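반도 2 협동 모드, 첫 보스까지 가는 법

Vando 2를 친구와 막 시작했다면 일단 축하! 런앤건 좋아하는 사람한테 이만한 협동 게임이 또 있을까 싶어요. 저는 Wenceslao Quezada라는 닉네임의 친구와 매일 저녁 달리는 중인데, 처음엔 첫 보스 Chettiar 앞에서 정말 많이 죽었답니다.

먼저 설정부터. 옵션에서 '아군 피해'를 끄고, 점프 버튼을 어깨 버튼으로 옮겨 주세요. 조준하면서 뛸 수 있어서 손맛이 확 달라져요!

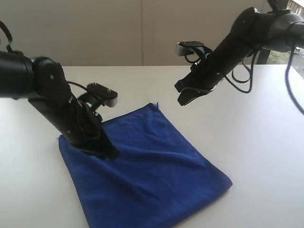

탁자 위에 펼친 파란 수건

캐릭터는 한 명은 Prodix, 한 명은 Niltenine을 고르세요. Prodix가 벽을 부수며 앞장서고, Niltenine은 뒤에서 드론을 떨어뜨립니다. 수류탄은 아껴 두세요. 첫 구간의 병사들은 기본 총으로도 충분하고, 다리를 쏘면 통째로 무너져서(이거 진짜 신나요!) 한꺼번에 정리됩니다.

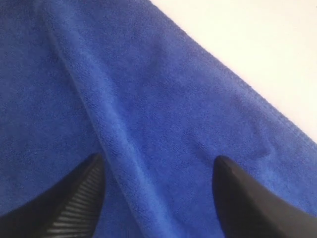

다리를 지나면 지하로 내려가는 사다리가 나와요. 바로 내려가지 말고 왼쪽 벽을 두 번 쏘면 숨은 방이 열리고, 안에 추가 목숨이 있어요. 목숨은 둘이 공유하니까 누가 먹어도 괜찮습니다. 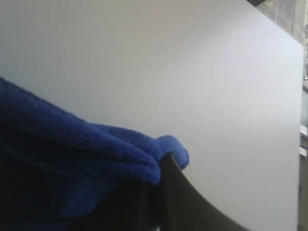 보스전 공략

Chettiar는 체력이 절반으로 떨어지면 약 8초 동안 화염을 뿜습니다. 이때 한 명은 천장 파이프에 매달리고, 다른 한 명은 바닥을 파서 숨으세요. 불이 멎는 순간 등 뒤의 연료통에 수류탄을 던지면 됩니다.
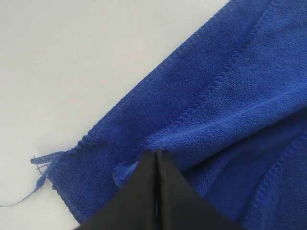
혹시 한 명이 쓰러져도 당황하지 말고 깃발까지만 버티세요. 깃발을 올리면 동료가 그 자리에서 바로 부활해요. 익숙해졌다면 난이도를 올려서 다시 도전! 병사 배치가 바뀌어서 또 새로운 맛이 있어요. 다음 글에서는 정글 맵의 지름길을 다룰게요.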